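Fewer demonstrations, better chosen
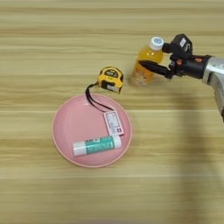 Since January I have been testing whether our policy can learn to pick and place from less data. The first version used 4,000 demonstrations, the new one only 400, selected by how much the gripper path differs between them. On the Skelville test set the small version lost very little. Clear things remain difficult - with a bottle of orange drink like this one, light passes through the body and the depth values become noisy. The white cap is easier. Next I will repeat the test with the Molletti depth filter switched off.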